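Home | Kitchen | Bench & Shop | Garden Shed | Saving Money | Ask Us

Living with a Two-Arm Bench Build: Small Tips from the Kurton Shop

2024-04-10

If you've been reading these pages for a while you know I usually write about glue and drawer runners, but most of my evenings since winter have gone to Prono, the two-arm build we have going at the shared shop in Kurton, and I've picked up so many little habits from it that I'd like to get them down before I forget them. Plenty of these will help with any project that has motors and cables and a table under it, so don't run off if your own build is smaller!

Start with the table. We pushed two together to get enough reach for both arms, and the seam between them gave us more trouble than the software did. Anything flat that you slide along will catch its edge there if one top sits even a hair higher than the other. Put a long straightedge across the seam in a few places, and shim the legs of the low table with playing cards until the straightedge stops rocking. Cards are lovely for this, you can go up one at a time and they don't compress much. Check again after somebody has leaned on it (somebody will lean on it).

Wipe the tabletop before each session with a barely damp cloth and then a dry one. Skip the spray polish. I used some on the first weekend because the table looked dull, and then light trays went skating off at the slightest touch and I spent a whole Saturday blaming the grip.

Cables next. My instinct is always to tie everything down neatly, and on an arm that's a mistake. Move the joint slowly by hand, with the power off, all the way to one end of its travel and all the way to the other, and leave enough slack for the worst position plus a little more. Hook-and-loop straps are kinder than zip ties, and you can shift them when you find out you guessed wrong. Mark each cable at both ends with a bit of colored tape. We have 23 of them now, counting the ones to the chargers, and I would be lost.

Finger pads wear, and they wear unevenly. Run your thumb over them every couple of weeks (power off again, please). Lint and skin oil from the practice objects build up in the grooves, and an old dry toothbrush gets it out nicely. Don't soak them. If you glue on new padding, rough up the surface first with fine sandpaper and clamp it overnight, even when the tube promises five minutes.

Choose your practice objects with some variety. Something soft, something crinkly, something with a screw lid. Clear plastic bags are a real test, so have a couple handy. For jars, I'd begin with the lid barely on and give it a quarter turn more each day. A narrow strip of tape across a lid makes it much easier to tell afterward how far it has turned, and a red strip shows up from clear across the room. Keep glass out of it until both hands can hold an empty plastic jar without squashing it or dropping it.

Daylight is the other thing. Pull your blinds to the same height every time and write that height on a scrap of tape on the wall. A bright patch creeping over the table in the afternoon changes everything your cameras see, and you'll chase it for days. I did, for almost 14 days in fact, and it was the west window all along.

Holding and turning practice, with both arms at the table:

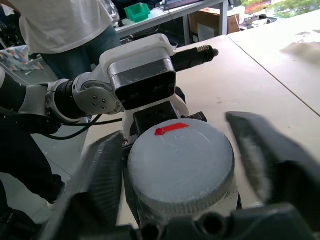
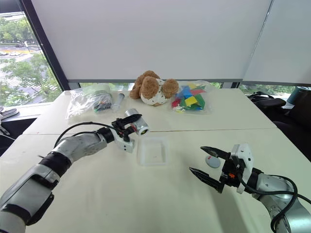
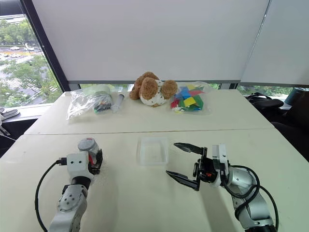 Keep a notebook, on paper, next to the keyboard. I write down what we tried, which side did the holding and which did the turning, and whatever went wrong in plain words ("let go too early," "pushed the tray"). We logged 1585 tries over the cold months, and when the people at the Worard shop asked us what had helped most, I could flip back and tell them: slowing down the approach by half and squeezing less than seemed sensible.

Speaking of slow, always do the first run of the day at the lowest speed you have, with a hand near the stop button and your sleeves rolled up. Walk around the table once before you start, too, and look for mugs. Chairs should be pushed back far enough that an elbow swinging wide has nothing to meet.

Store the small stuff in shallow open bins so you can see it, and put the odd screws from a repair straight into a jar lid or a muffin tin in the order they came out. We lost two joint-cover screws under a bench in the first week and replacements had to come from Su Hardware, which only had them by the box, so if anyone local needs a few, I have plenty.

In May I'm hoping to write up how we made the stands for the chargers out of leftover shelf boards, once I've sanded them properly.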